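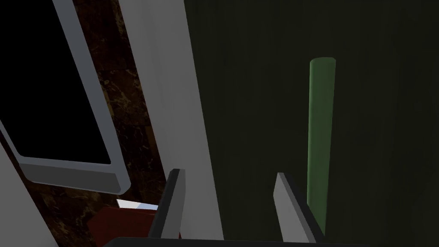
wrist cam, kitchen sim, green cylinder between the fingers

Sim kitchen demos: how much texture randomization is too much?
Board: Data Collection > Simulation

marblehead_t
Posting here bc the chat channel scrolls too fast. Collecting teleop demos in the Hilville kitchen set, wrist camera only, two finger gripper. Frame up top is from the batch I'm on now. Policy trains on these and nothing else so far.

Numbers: 223 demos kept, 57 tossed. Tossed = I bumped something, or let go too early, or the operator (me) got lost and wandered.

My problem. Randomizer picks a new material for every big surface at reset. Some draws are fine. Some give me a near black olive panel with a light green cylinder right in front of it, ok, contrast is good there, can't complain. But then next reset it's dark on dark and I'm steering by memory. Do I keep the ugly ones? Turn the randomizer down? Supervisor wants the full count by the end of the month and I would like to sleep.

ohm_sweet_ohm
Keep the ugly ones. If you can finish the demo, the network can learn from it. We trimmed the "hard to see" episodes last March and the policy fell apart the first time someone swapped a countertop.

pelican_brief
disagree, sorta. If YOU can't see the object in the wrist view then the action labels for those steps are coming from something the policy never gets. You're looking at a second viewport, right? Policy isn't. That's teaching it to guess.

marblehead_t
yes I have a side viewport open. guilty

pelican_brief
then close it and redo a handful. See how many you still finish. That's your real number.

ohm_sweet_ohm
That's going to bias everything toward easy textures though. You end up with a dataset of high contrast kitchens.

pelican_brief
Better than a dataset of psychic kitchens

Torunn Hovland
Moderator hat off. You're both arguing about the last step, and I'd look at the approach first. In the frame at the top the cylinder already sits between the fingers, the door fills the upper left, there's a big dark flat thing behind. Very little context left for the policy at that range. What does the view look like when you're further back? If those frames carry the information then the close ones can be ugly and it won't matter much, provided the model has some history. How many frames of history are you feeding?

marblehead_t
zero. Single frame. I know I know

Torunn Hovland
Then start there before touching textures.

ohm_sweet_ohm
+1 to history. 5 frames, strided, did more for us than any amount of cleaning up. Memory cost is fine.

gantrygal
Jumping in w/ a different gripe. What asset pack is that? We're on Clunmont and the randomizer only touches counters and floors. Walls stay plain. Would love marble walls lol

marblehead_t
Binano pack, walls + counters + cabinets all in the pool. Appliances are excluded by default, they stay gray/black. I left it that way.

gantrygal
ok jealous. does it ever put counter materials on walls, or wall stuff on cabinets?

marblehead_t
constantly. One pool, no types. you can split the pool in the config but I never got around to it

rust_and_crumbs
Don't split it. Weird is the point. If the policy thinks marble = wall it'll be wrong in a real kitchen in a day.

pelican_brief
Weird is the point up to where the weird eats your samples. There are only so many demos one person can do. I'd spend them on stuff that's at least in the neighborhood of a kitchen.

rust_and_crumbs
we have had this fight before

pelican_brief
and I was right before

Lovely Tan
Can you post one with the gripper open, nothing in it, so we can see how the surfaces look with some distance? Hard to say anything from one close frame.

marblehead_t
sure, same kitchen. Dark marble again, dotted surface under it. Fingers open, nothing between them. Appliance front is up past the gap. And yes there's a pale figure lying sideways against the marble on the left, body shape, no features. Can't tell what asset it is, and whatever the small black thing by its legs is I can't make out either.
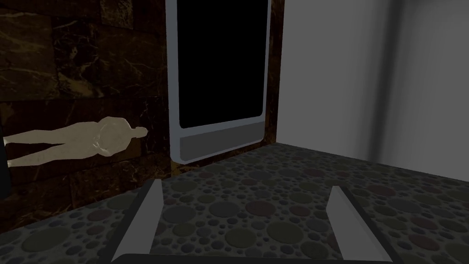

Reply 2 of thread page 2: keep or toss?

Lovely Tan
Thanks. That one I'd keep as far as textures go. Fingers read clearly against the dots, appliance edge is crisp, gray wall on the right gives you an anchor. It's dim but not hopeless.

The figure I'd want to know about before collecting more. Is it in the collision set or visual only?

marblehead_t
havent checked. Will dump the asset list tonight.

rust_and_crumbs
Leave it! free distractor.

Lovely Tan
A distractor is fine if it moves around between resets. If it's lying in one spot every time, the policy can use it as a landmark. "Head of figure, go right, there's the appliance." Then you delete it and success drops and you lose a week finding out why. Ask me how I know.

ohm_sweet_ohm
how do you know

Lovely Tan
Had a yellow bucket in the Gentile set. Same corner, every episode. Great success rate. Took the bucket out and the arm reached for the wall.

gantrygal
omg the bucket run. I remember the plots

pelican_brief
Ok this I agree with completely. Check whether it's static before anything else. More important than the contrast thing, I'll give you that.

Torunn Hovland
Cheap test: take 12 resets with different seeds, save the first wrist frame of each, flip through them. If it sits still relative to the appliance you'll see it right away. Do the same for that black object next to it while you're there.

marblehead_t
doing it now, brb

rust_and_crumbs
while we wait. Lighting. Everyone is going on about materials and that second frame is DIM. Is the light randomized too or is that just the default?

gantrygal
looks low to me too. The pale stuff pops and the rest sinks

ohm_sweet_ohm
I like dim. Real kitchens at 6pm are dim.

rust_and_crumbs
Dim all the time isn't randomization, its just dim

marblehead_t
back. Light: intensity is randomized but I had the upper limit set low from an old test. My bad, so the whole batch skews dark. Raising it.

Figure: moves between seeds. Not in the same place twice in the ones I looked at, and in some of them it isn't in view at all. So it's in the distractor pool, someone on our side must have added it. Visual only, no collision. Black thing I still don't know, it only shows up at the edge.

Lovely Tan
Good, then I'm happy. Log its pose per episode anyway, costs nothing.

pelican_brief
and the side viewport?

marblehead_t
closed it. tried a few. It's slow and I hate it. Finished most of them but I come in way more carefully, lots of little stops near the cylinder. So now I have two styles of demo in one dataset, fast ones w/ the viewport and slow ones without.

pelican_brief
That's a real problem btw. Don't mix them without a tag.

ohm_sweet_ohm
I'd mix them. History model will average it out

pelican_brief
averaging a fast reach and a slow one is how you get an arm that hovers

Torunn Hovland
Tag them, train on each, train on both. You have enough episodes for a first look. Please put the results here and not in the channel, people search this board.

marblehead_t
will do. Plan for now:
tag old batch as viewport, new ones as wrist only
raise the light cap
add history, 5 frames strided like ohm said
textures stay on full, pool stays unsplit, sorry pelican
trim dead time at episode start, forgot to mention, theres a second or two where I'm just finding the controller

gantrygal
trim the end too. Ours learned to open the gripper and sit there forever

rust_and_crumbs
mine learned to wave

marblehead_t
ok trimming both. Asset list is dumping, will edit if I find out what the black thing is

pelican_brief
Unsplit pool is a mistake but post the curves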